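Two Months With the Ruser Ballot Tracker: The Election App I Keep Recommending

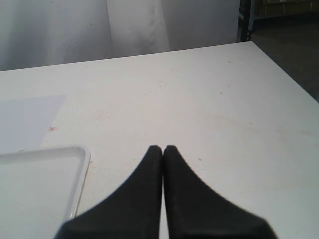
By the Kahraman Local Desk
Staff reviewer, elections and civic tech

I have tried a lot of election apps over the years, and most of them do one of two things. They throw a national map at you and forget that your county exists, or they bury the school board race under six menus. The Ruser Ballot Tracker does neither, and after two months with it, right through the May primary, I'm a big fan.

Setup is quick. You type in your address, pick a party if your state has closed primaries, and the app builds your sample ballot. Mine had everything on it, down to the Stukmont water district seat that I always forget about until I'm standing in the booth. Tap a race and you get the candidates, their filings, any past votes they cast in office, and a plain statement of what the job does. I learned what our county recorder does all day. I loved that!

Election night is where it really wins me over. You can follow single races and turn off everything else, so my phone stayed quiet until something I cared about moved. Each update shows which kinds of ballots have been counted so far – mail, early or same-day – and how many precincts are still out. The Ultard city council runoff was down to 123 votes at 11:40 p.m., and I could see that the late mail batch from the east side hadn't been added yet. That kept me from going to bed thinking it was over (my neighbors did, and woke up to a different leader).

The measure summaries are great too. Every one is capped at 280 words, with the full legal text one tap below. The bond measure in Stukmont ran to several pages of very dry reading, and the short version got the tax part right, which I checked line by line.

A few gripes. The print layout for the sample ballot is clumsy and splits long races across pages. Search doesn't forgive a misspelled name. Judges get thin entries, often just a law school and a year of appointment, and I'd like to see ratings from the local bar added before November. The dark mode also makes the precinct map hard to read, so I left it off.

Battery use was fine, even with live updates running all evening. The free version covers one address, and the paid one lets you add more, handy if you help a parent or a college kid keep track of their own ballot.

Rating: 4.5 out of 5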